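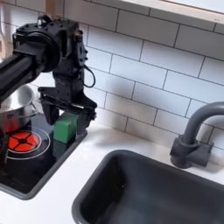 The toy library in Ornport is moving at last, and I couldn't be happier about it! If you've ever tried to squeeze a double pram through the side door of the old hall on Pace Street, you'll know why. From next month the whole lot is going into the former shoe shop on Illell Road, which has a proper front door, a ramp and (be still my heart) a heater that works. I popped in yesterday while the shelves were going up and came home with a long list of things I wanted to borrow, even though my youngest is nearly too old for most of it. Play kitchens are still the big favourite, the little ones with a counter and a stovetop, and the waiting list for those has been silly for as long as I've been a member. My two had one for a fortnight back in May and I was served green blocks for dinner every single night.

Anyway, the news. The library has just over 1000 toys on its books, and until now about a third of them have lived in a storage shed because there was no room in the hall. All of those will be out on the shelves at the new place. That means the ride-ons, the big wooden train set and the dress-up trunks can be borrowed on the spot, with no need to ring ahead and wait for someone to dig them out.

Membership is going up a little, to $50 a year for a family, and you can take home 30 toys over that time. I did grumble when I first heard, but I spent more than that on one birthday present this winter and it was forgotten by the weekend. Concession cards still get you in at half price. Grandparents can join in their own name now too, which my mum has been asking for since forever.

The rent is being covered for the first 2 years by Plerkevitz, the hardware place out past the roundabout, who also gave the paint. You can't miss the paint. It's a very cheerful yellow and I'm told there was plenty left over, so don't be surprised if the fence changes colour as well.

A few practical bits. The old hall closes for returns this week, so if you've got puzzles hiding under the couch, please have a look for the missing pieces before you bring them back (I found four of ours in the car). Anything you can't return in time can stay with you until the new shop opens, and there won't be a late fee. Parking is behind the building, off the lane, and there's a spot to leave prams just inside the door.

Opening morning will have a sausage sizzle and face painting, and the kids can pick a toy each to take home on loan, member or not. Bring some proof of address if you want to sign up while you're there. We'll be the family arguing over the train set.

Posted 2019-11-05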